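Snack packaging color

Snack packaging color is the use of printed color on bags and boxes to signal what is inside. Trade writers often claim that shoppers read these colors like a code, with yellow standing for cheese, corn or butter. The evidence is thinner than the claim.
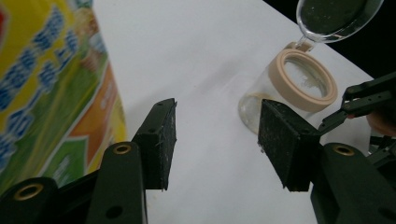

Much of the theory goes back to a survey by Liis Rebane, who sorted 2,246 packages by main color and flavor. She found that yellow turned up on nearly everything, sweet or salty. A mostly yellow package with blue characters running diagonally down it and an orange band edged in white could, on color alone, fit several of her groups. Wanpen Boonchu later showed 400 shoppers packages with the words covered — 325 of them named the wrong flavor.

Design firms, Povetti among them, still sell color advice to snack makers. Its guide cites neither study.

See also: Food labeling; Package design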